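二手积木买回来怎么洗、怎么修、怎么收

更新：评论里问得最多的是泡完水掉色怎么办，我在后面单独加了一段，着急的可以直接往下翻。

我家现在一共有三拨积木，一拨是亲戚家孩子玩剩的，一拨是跳蚤市场论袋卖的，还有一拨是 Rosalba Negri 搬家的时候塞给我的，装在一个 Skukdale 的收纳盒里，盒盖都合不上了。方块最多，红黄蓝绿都有，夹着几个拱门和半圆柱，还有一些我到现在也没搞明白是哪套里的小零件。材质也是乱七八糟，木头的、塑料的、软泡棉的、硅胶的，全混在一块儿。我第一次洗的时候图省事，一股脑倒进洗脸盆，结果木头的裂了两块，泡棉的吸饱了水，晾了好多天捏一下还往外冒水，心疼死我了！所以这篇主要就是把我踩过的坑写一写，步骤不难，一个下午能弄完。

要准备的东西

两个盆（一个洗一个过水），一把软毛牙刷，几块不掉毛的旧毛巾，中性洗洁精，白醋，棉签，一块白色橡皮，还有细砂纸。我用的是 Tadden 的婴儿奶瓶清洗液，因为家里正好有大半瓶，你用普通洗洁精一样的，不用专门去买。喷壶也找一个，待会儿洗木头的要用。

先分堆，别急着沾水

把积木全倒在地上，底下铺条旧床单，这样最后连灰带渣一兜就拎走了。分堆的时候按材质分，颜色先不管。木头的最好认，掂着有分量，不刷漆的那面能看到木纹。塑料的敲桌子声音脆。硅胶的捏着有点涩，松手慢慢弹回来。泡棉最轻，指甲一掐一个印子，所以千万别真用指甲去掐，拿指腹按就行了。

碰上实在分不清的，我的办法是单独放一堆，后面全部按木头的洗法来，也就是只擦不泡。慢是慢一点，但是怎么都不会洗坏。

顺手把坏的也挑出来。漆皮大片翘起来的、裂口能卡住指甲的、泡棉已经掉渣的，我都不要了，特别是家里有啃东西年纪的小朋友，这种别舍不得。太小的零件也拿走，找个密封袋装好，放高一点。

塑料和硅胶的：放心泡

温水，手伸进去觉得舒服的那种温度就行，不要用开水，有的塑料一烫就变形，方块变得歪歪扭扭的，后面怎么垒都垒不直。挤一点清洗液搅开，积木丢进去泡20分钟，这段时间正好去弄木头的那堆。

泡完拿软毛牙刷刷，重点是棱角和缝。空心的塑料块要留神，有些底下有小孔，水会钻进去，洗完用力甩几下，孔朝下放在毛巾上控着。控不干净的话里面会长黑霉，到时候晃一晃哗啦哗啦响，你又打不开，气人得很。要是买回来的时候摇着就有水声，我劝你直接扔。

硅胶的特别爱粘灰，洗完用毛巾擦反而粘一身毛。直接过清水，甩一甩，摆在架子上晾，别擦。

木头的：只擦，不泡

喷壶里装200毫升温水，加2小勺白醋，晃匀。记住是喷在毛巾上，拧到半干，再拿毛巾去擦积木，不要对着积木喷。每一面擦过去，马上拿另一块干毛巾跟着擦一遍。醋味一开始有点冲，晾着晾着就散了。

擦不掉的蜡笔印，先试白橡皮，轻轻蹭，能下去一大半。圆珠笔的就比较顽固，刷了漆的面我一般随它去，没刷漆的原木面可以用细砂纸顺着木纹磨两下。顺着木纹啊，横着磨会起毛，我磨花过一块三角形的，现在摸着还扎手。

泡棉和说不清是什么的：一块一块来

这堆最费耐心。方块表面要是哑光带一点点颗粒感的，脏东西喜欢藏在颗粒里头，整块看着还行，凑近了才发现这儿一个小黑点那儿一个小黑点。用棉签蘸清洗液，在黑点上打圈，别来回搓，打几圈换一头干净的再看看。有些点子是料子里本来就有的，怎么弄都弄不掉，试过两轮没变化就放过它吧。 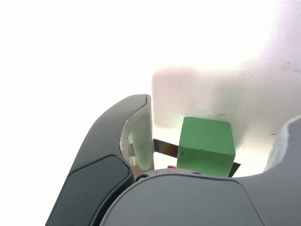

边角圆圆软软的方块，擦的时候手劲儿要再收一收，角上最容易磨白。我习惯左手垫一块毛巾托着，右手擦，擦完一面转一面，最后再走一遍棱。浅颜色的面和深颜色的面不要用同一块毛巾，尤其是红的，我有一回擦完红的接着擦黄的，黄方块上多了一片粉，后来又返工。

泡棉的如果不小心弄湿了，拿干毛巾裹起来用手掌压，压一会儿换一面，别拧。拧了就回不去了，会有一道一道的褶子。

掉色了怎么办

先别慌，看毛巾上是什么颜色。颜色很淡，擦两遍就没有了，那多半是表面的浮色，清水再过一遍毛巾擦干就好。如果擦到第三遍第四遍毛巾上还是很浓，说明漆或者染料不太牢，这块我就不给小孩玩了，留着自己当镇纸，或者压书角。

有人问能不能自己补色。能补，就是很烦。我用 Havilano 的水性漆补过几块木头的，先用细砂纸把旧漆翘起来的边磨平，擦干净粉，薄薄刷一层，干透了再刷一层。要点是薄！第一次我刷得太厚，边上积了一圈小泪滴，干了以后硌手。绿色尤其难调，旧积木放久了颜色会变浅，晒到太阳的那面和没晒到的那面差着一截呢，你照着哪一面调都不对。我后来想通了，要补就整块全刷，别只补一个角。

补漆的积木要多晾几天，凑上去闻不到味儿再拿给孩子。买漆的时候看清楚包装上写没写适合儿童玩具，没写的别用。

晾干

所有积木，不管哪种材质，都摊开晾，互相不要挨着。我放在烤网上，底下垫毛巾，上下都通风，没有烤网就用沥碗架。不要放太阳底下暴晒，木头容易裂，颜色也掉得快。我一般是周五晚上洗，晾过整个周末，中间想起来就去翻个面。阴雨天还要再多放一天，宁可慢点，收进盒子以后再返潮就麻烦了。

怎么判断干没干透：木头的贴在嘴唇上，凉凉的就是还有潮气；泡棉的拿纸巾包着使劲捏一下，纸巾不湿就可以。

收起来

我试过按颜色收，很漂亮，架不住小孩玩一次就全乱了，收的时候我还得蹲在地上挑颜色，挑得腰疼。现在改成按大小，大方块一盒，小方块一盒，奇形怪状的一盒，小朋友自己也会收。盒子别选太深的，深了他就整盒往地上扣，浅一点的他能看见底，会伸手去拿。

我用的是 Santoro 的浅抽屉盒，当初是买来装袜子的，袜子现在住鞋盒里。盒子外面贴一块画着方块的小卡片，不认字也看得懂。木头的那盒里放一小包干燥剂，记得缝在布袋里，口要缝死，别让孩子抠出来。

泡棉的别压在底下，上面摞重东西时间长了会扁。要是已经扁了，放在暖和点的房间里敞着，过几天能回来一些，回不来的话垒在最底层也不影响什么。

多久洗一次

平时我就是玩完拿半干的毛巾抹一下，大洗一般换季的时候洗一回。有小朋友感冒了，那几块他咬过的单独拿出来洗。朋友家孩子来玩过以后我也会擦一遍，饼干渣真的无处不在，拱门底下那个弯里面最多，拿棉签掏。

还有几位问我那几块认不出来的小零件后来怎么样了，还在密封袋里放着呢。有认识的可以留言跟我讲，我拍得清楚一点发出来给大家看看。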